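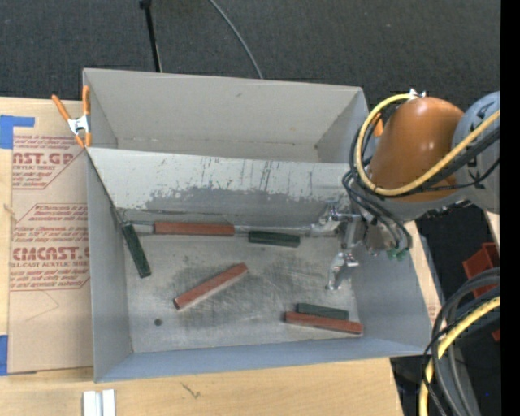
Abilio Carretero

A robot arm that must pick up blocks from a metal bin does better when it is allowed to push them first, even when the push looks useless to a person who is watching. This is the main finding of a report released on 12/31/22 by the robotics group at Stustadora, a small research laboratory in Gurnmont.

The group worked with plain rectangular blocks in red and green. The task sounds easy. A block is lying in the bin, the gripper comes down with its fingers open, the fingers close, and the block goes up. But in a bin with metal walls many blocks do not lie in the middle of the floor. They lie against a wall, or against the sloping divider that splits the bin lengthwise, or side by side with another block so that there is no space for a finger between them. For these blocks, a program that only searches for a good place to close the fingers will often find none.

The usual answer is to write rules. If the block is at the wall, drag it to the center. If two blocks are touching, push between them. The Stustadora group had such rules from an earlier project, and the report uses them as the comparison. The new method, which the group calls Clivon, has no rule of this kind. It has two networks which look at the same camera picture of the bin. One gives a score to every possible grasp, the other gives a score to every possible short push, and the arm does the action with the highest score. A push earns nothing in itself. It earns something only if the next grasp, or the one after it, is a success.

The system was trained on the real arm, without a simulator. It made 3,429 attempts, pushes and grasps together, and the group says that all of them are included in the training data, also the ones from the first days when the arm was choosing almost by chance. The bin shows wear. The pale face of the divider is scraped in a wide ragged band, and the floor has curved scratches across the center.

For the test, the group prepared 400 arrangements of blocks which the system had not met before. They were drawn on a plan first and then set by hand, so that each method could start from the same positions. In every arrangement at least one block was against the divider or a wall, or was touching a neighbor. The arm had to bring one block of a named color out of the front compartment in no more than three actions. Clivon did it in 303 arrangements. The report gives the result of the old rules only as a curve, without a number in the text, but the curve stays under the one of Clivon at every point after the first action.

At the first action the rules are slightly ahead. The authors explain this by the fact that Clivon likes to push also when a grasp is already possible. In the simple cases this costs one action and brings no benefit. In the difficult cases, it is where the gain comes from.

The pushes themselves are the part of the report which is most interesting to read. The group expected that the arm would learn to drag blocks away from the divider, as a person would do. It does this sometimes. More often it puts one finger low and slides the block along the foot of the divider until one end turns out toward the floor. Then it takes the block by this end. When two blocks lie parallel and touching, it does not try to go between them. It pushes the front one on its far end, and the pair opens like scissors.

A second observation concerns the slope. A block resting at the foot of the divider leaves a thin wedge of space above it, because the divider leans away. The grasp network learned to use this space for the upper finger, which comes down almost flat along the metal. The old rules treated the divider as a straight wall and kept the gripper far from it. The authors admit that a better rule could be written now, when they know the trick. They write that they did not know it before.

The hardware is ordinary. The gripper is driven by air, with two fingers on a metal linkage, and it is either open or closed. It cannot stop halfway and it does not measure force. The group wanted it like this. A gripper that can feel the wall would make some of the problem disappear, and many workplaces have only the simple kind. The bin is sheet metal and stands on a table next to the arm, held with spring clamps.

There are limits. All the blocks were rigid and had flat faces, and the report makes no claim about soft or round things. There was one bin. When the group changed the angle of the divider for a short trial, the number of successful grasps near it went down, and 40 more attempts were needed before the arm was again as good as before. The authors call this encouraging. A reader can also see it as a warning that the system learned this divider very well and other dividers not so much.

The camera was fixed in one place during the whole study, and this is another open question. From its position the arm itself can hide a part of the floor. The system solves this in a simple way: it moves the arm out to the side, takes the picture, and only then chooses. This makes every action slower. The report says that a second camera was tried but does not give results for it.

The speed was not a goal of the study. A person would empty the bin many times faster. What the group wanted to know is whether pushing and grasping can be learned together from the simple signal of success or failure, with no person telling the arm when a push is useful. On this the report is clear, at least for these blocks. When the push network was switched off and the grasp network worked alone, the arm repeated the same failing grasp again and again on blocks that were tight against the metal - in some arrangements until the three actions were used. With the push network on, such repetition was rare.

One more detail is given in the appendix. The color of the block has no effect on the grasp score, which was checked by changing red for green in the same positions. Color is used only at the end, to choose which block was asked for. The group had a reason to check. In an earlier version, the arm preferred red ones, and the cause was a training period in which the red blocks had been placed mostly in the open part of the floor.

The work was done together with Briggs, a maker of sorting equipment that is interested in bins with dividers of this type. Briggs supplied the bin and some of the blocks and, according to the report, had no part in the tests. The company has not said if it will use the method.

The group plans to continue with blocks of mixed sizes and with a deeper bin, where the walls leave less freedom for the wrist. The arrangements used in the test, with the position of every block, will be given to other laboratories on request. The training pictures will follow when they are sorted.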